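Getting Polish Out of (and Off of) Everything

I have been painting my nails at the kitchen table for years, and in that time I've gotten polish on the table, the chair, a good towel, two rugs and the dog's water bowl. So this page is half nail tips and half cleaning tips, because at my house they're the same subject! I keep adding to it whenever I find something that works.

Setting up

Cover more of the table than you think you need. I used to put down one paper towel, and of course the drip always landed next to it. Now I use an old silicone baking mat, and I love it. Polish dries on top and peels right off in a sheet, which is so satisfying that I sometimes leave it a day or two just to have more to peel. (If you do this, the mat is retired from baking forever. Write NAILS on the corner with a marker so it doesn't wander back into the drawer.)

Pour your remover into a small glass or ceramic dish. Acetone eats some plastics and will turn a cheap lid cloudy in minutes. It's also really hard on finished wood, so never set a soaked cotton pad down on the bare table, even for a second. And open a window. Keep it well away from the stove and any candles too, the fumes catch fire very easily.

Thick, gloopy bottles

Don't add remover to thin it! I did this to half my collection before I knew better. It loosens things up for one evening and then the color goes streaky and strange. Buy a little bottle of real polish thinner, put in 2 drops, and roll the bottle between your palms. Wait a bit, try it, and add another drop if it still strings off the brush. My oldest bottle is a dusty plum called Gornside that I thought was a goner, and it paints like new.

Stuck caps come loose if you run the cap (only the cap) under hot tap water and then twist with a rubber band wrapped around it. To stop it happening again, wipe the neck of the bottle with a bit of remover before you close it. I do a whole batch of necks in October when it gets too rainy to do much else, and it's oddly relaxing with a show on.

Storing the collection

I'm at some 485 bottles, and yes, I know. Keep them upright, out of the sun and away from the radiator. Bathroom shelves are too steamy. I went through shoe boxes, then a spice rack, then a rolling cart from the Pistemholm shop that I still adore, with drawers just tall enough for a standard bottle. Put a dot of each color on top of its cap and you can find anything from above without pulling out the whole drawer.

For overflow, look past the beauty aisle. Anything low, open and easy to wipe will do, and metal is great because you can get dried polish off it with remover and an old rag. Test a hidden corner first if it's painted or coated. Scratches and stains don't matter one bit once it's lined with felt, and I like the felt anyway since the bottles don't clink.

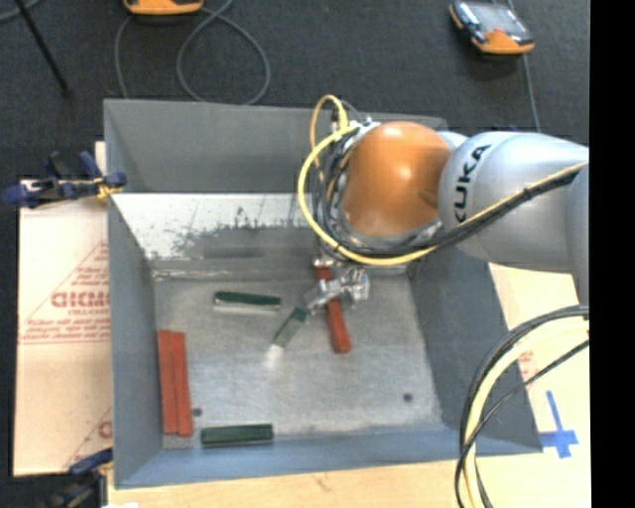 A gray metal bin with plenty of wear on the floor of it.

Spills

On carpet: scoop up what you can with a spoon, then blot with a white cloth and non-acetone remover, working from the outside in. No rubbing! Check a hidden spot first, and skip remover completely on acetate or anything you can't identify. After that, a little dish soap and water, and blot again.

On clothes: lay the stain face down on paper towels and dab from the back. Move to a clean towel each time the color comes through. Mine usually needs 15 minutes and a lot of paper towels. Don't put it in the dryer until you're sure it's gone.

On tile or glass: let it dry and lift it with an old plastic card. Wet polish just smears.

Glitter

Glitter gets its own section. Soak a cotton pad, press it on the nail, wrap it with foil and leave it while you have a cup of tea. It slides off in one go if you press down as you pull. Even better, put a peel-off base underneath to begin with. Mine is the Manole one, and I'm on my third bottle.

Brushes

Clean your dotting tools and little detail brushes right away in remover, then wash them with a drop of dish soap and shape the tips with your fingers. Dry them flat. My favorite striping brush came in a set of 20 from a craft fair in Kandport, and the ones I bothered to wash are all still going. The others are now used for dusting the keyboard.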